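On writing a bench procedure that people will follow

29 Oct 2020

This post sets out the position I have reached on written operating procedures for small robot arms in shared workrooms. It reflects my own experience as the person responsible for the procedure at Ponbridge, and it should not be read as a substitute for the manufacturer's manual or for the advice of a qualified safety assessor.

The procedure in force when I took over the file had been assembled by several authors over a long period. It ran to 3024 words. It opened with a history of the document itself, followed by definitions, followed by a statement of purpose, and the first instruction to the operator appeared on the third page. I asked Asnakech Mamo and Ryota Sasaki, both of whom operate the arm regularly, to mark every sentence they had used in the course of their work. Ryota returned his copy with most of the pages clean. Asnakech's marks fell almost entirely on the section concerning the emergency stop.

The revised procedure is 1494 words long. The history has been moved to a separate record. What remains is arranged in the order in which an operator requires it: before power is applied, before motion is enabled, during motion, and on leaving the bench.

The first section concerns the bench itself. It requires that objects be set out before motion is enabled, and that the operator be able to name each of them and say which are to be handled during the session. Soft goods such as cloths are to be folded and placed by hand. Anything that has no part in the task is to be moved to a neighbouring table. Chaltu Ambaye argued for a stricter rule, under which the layout would be drawn and signed before each session. I did not adopt it. We change layouts too often for a signature to retain much meaning, and a brief spoken check between two people has served us better.
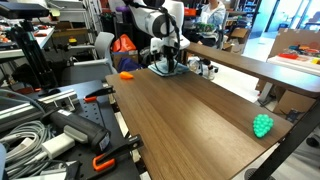

The arm over the work table, with a folded cloth, toy grapes and a toy carrot set out.

The second section deals with cables, and it attracted more comment than any other. The old text required that cables be "managed appropriately", a phrase that permits anything. The new text asks the operator to move the arm by hand or at reduced speed through the extent of the intended motion, and to watch the cable throughout. A loop of cable at the front of an arm must have enough slack for the furthest reach and must not be able to catch on the gripper or on a clamp. Leads belonging to tools on an adjacent bench are to be kept on that bench. Where a lead must cross a walkway, it is to be covered, and the cover is to be taken up at the end of the day.

Clamps are treated in the same section. Each is to be tested by hand before the session. Ginevra Fontana proposed a fixed torque figure, and for permanent mountings I agree with her. Hand-tightened clamps do not lend themselves to a figure, and so the text says only that a clamp that shifts under a firm push must be reset before work proceeds.

The third section concerns people. Our room is shared, and it would be unrealistic to write a rule requiring it to be vacated whenever the arm is in use. The procedure instead defines the reach of the arm at full extension, adds a margin, and treats everything within that distance as the working area. A person may enter the working area only when motion has been disabled, and must say so aloud. Those seated elsewhere in the room are to be told when motion is about to begin. The operator holds the stop control for the whole of the session and does not hand it over in the course of a movement.

There was some disagreement on this last point. Mesfin Tamiru, who came to us from the Tarketti site, was accustomed to a second person holding the stop. His reasoning was that an operator who is concentrating on the task is slow to notice trouble elsewhere. I have included his arrangement as the required practice for any new program on its first run. For established programs the operator alone is sufficient, provided that the view of the table is unobstructed.

The fourth section, on leaving the bench, is the shortest. The gripper is to be emptied, the arm returned to its rest position, power isolated, and the log completed. Drink containers are to be kept off the work tables and away from power connections. The log has nine fields, reduced from a form that no two operators filled in the same way.

I would draw attention to two matters that remain unsettled. The first is the status of minor stops, those in which the operator halts the arm out of caution and no contact has occurred. I would like them recorded, though I recognize that a burdensome form will discourage people from stopping at all. The second is how often the procedure ought to be reviewed. The present text says once a year and after any incident, and Asnakech has asked that any change of gripper be added to that list. I expect to accept her amendment when the document is next opened.

Colleagues at other workrooms who have written rules of this kind are welcome to send me theirs, particularly where the section on shared rooms differs from ours.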